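Sumutura House - lounge and soft furnishings check
Unit 3, Saturday, morning round

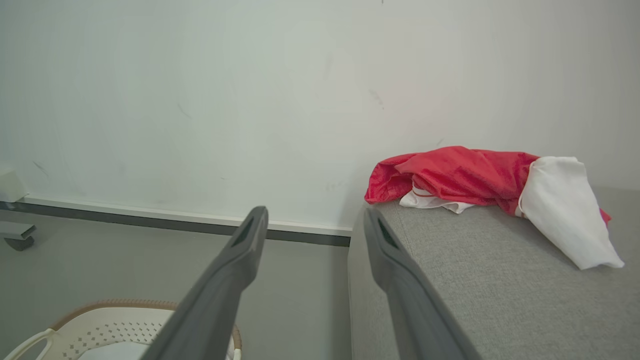
Done before the laundry pick up. Same sheet as last time, comments under each line. OK / ACTION / N/A.

SEATING

Grey upholstered seat, stable, doesn't rock when sat on - OK
Bit of give at one end but feet all touching the floor.

Cover fabric, no rips or open seams - OK
Grey weave hides marks well so go over it with a hand as well as a look. Front edge fine.

Fire label attached and readable - ACTION
Label there, underneath, but half the print has rubbed off. Grelex supplied these, ask them for a replacement or a letter for the folder. Stock no. 2356.

Clear of loose items - ACTION
Red cloth and white cloth left bunched up on top, by the wall. One white piece hanging down. Needs folding and putting away or going in the wash. Don't just shove it along to one end, that's what happened in January and it was still there at the next check.

Nothing sharp or hard under the cloth - OK
Lifted the lot and felt through it before putting a hand down the back. Please do the same, every time. Put back as found so whoever does laundry can sort it.

Gap between seat and wall - OK
No plugs or leads behind. Crumbs.

WALL

Plaster sound, no cracks or damp - OK
Tapped along at seat height, all solid.

Paint - ACTION (low)
Plain white, grey scuffs and streaks, a few short slanting ones. Not a safety thing but it looks tired. Tried a damp sponge on one, came up a bit. Try sugar soap before anyone orders paint. If it does need painting the colour is on the Kivodard tin in the store, ref 277, not the other white - other white is for the hall and it shows.

Fixings, hooks, nails sticking out - OK
Checked above the seat up to arm's reach.

FLOOR

Trip hazards on way in and out - OK
Kept clear to the door.

Floor surface clean and dry - OK
Wants a hoover along the skirting.

Rugs - N/A

TEXTILES AND LAUNDRY

Loose cloth kept away from heaters - OK
Heater is on the opposite side. Still, seat is not the place for it.

Thin or shiny fabrics washed separate - ACTION
Red one is thin and a bit shiny, dont put it in with the whites. Cold wash, on its own first time. If the colour comes out in the water keep it seperate for good. White with the red stripe, check that for colour run too.

Labels read before tumble drying - not checked
Ran out of time. Next person please.

Basket or shelf available in room - ACTION
Just the white laundry basket on the floor. Things still end up on the seat. Grgić do a plain lidded one that would fit by the door, item 699 in their list, have put it on the order sheet but it needs a signature.

HEATING, LIGHT, AIR

Window opens and closes - OK
Stiff. Opens.

Light switch and fitting - OK

Smoke alarm tested - OK
Pressed and held, loud enough from the corridor.

TO DO BEFORE NEXT ROUND

Fold or wash the red and white cloth
New fire label from Grelex
Sugar soap on the scuffs, one patch first
Basket order signed
Dryer labels read - carried over

Re-check lounge Saturday, top section only unless something's changed. Kitchen sheet is separate, on the back of the door.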